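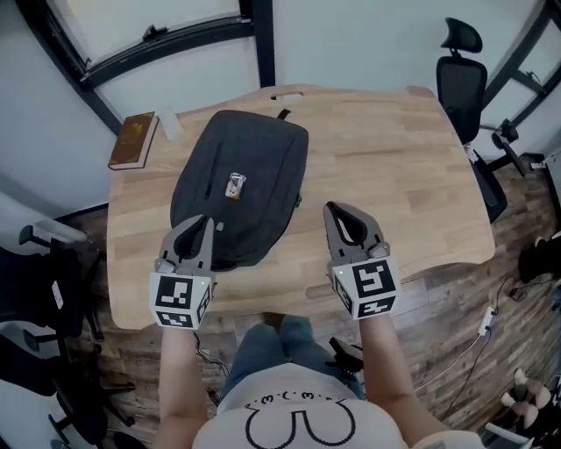
Le sac à dos gris foncé, posé à plat sur la table en bois clair.

Vendredi, portes ouvertes chez Grament, à Losville, et j'en suis revenue avec une envie terrible de vider tous mes placards ! J'avais pris le créneau de 11 h (celui de 9 h était complet depuis longtemps) et on m'a envoyée directement au bâtiment 2, côté bagagerie et petit mobilier.

Je vous parle d'abord de la table, parce que je suis tombée amoureuse. Un plateau couleur miel, avec les veines et les joints entre les lames bien visibles, un contour tout en courbes irrégulières, et vers le fond une découpe allongée pour passer la main. J'ai demandé le prix — j'ai vite reposé le catalogue.

Dessus, donc, le sac : anthracite, un peu froissé, une poche zippée verticale sur le devant et une petite boucle noire en haut pour l'attraper. Le genre de sac sobre que je prendrais volontiers pour le train. Il y avait aussi un livre relié marron dans un coin, avec un motif doré un peu passé sur la couverture, et j'aurais bien aimé le feuilleter.

Neelam Kushwaha, qui menait notre groupe, nous a ensuite parlé rangement : les choses lourdes contre le dos, les petits objets toujours dans la même poche. Moi qui cherche mes clés 13 fois par jour, j'ai pris des notes !

On a fini par le coin Staltero, leur gamme de valises, mais j'ai trouvé ça moins emballant et il faisait une chaleur là-dedans... Le café, lui, était très bon. Prochaine visite en mars, inscriptions à l'accueil.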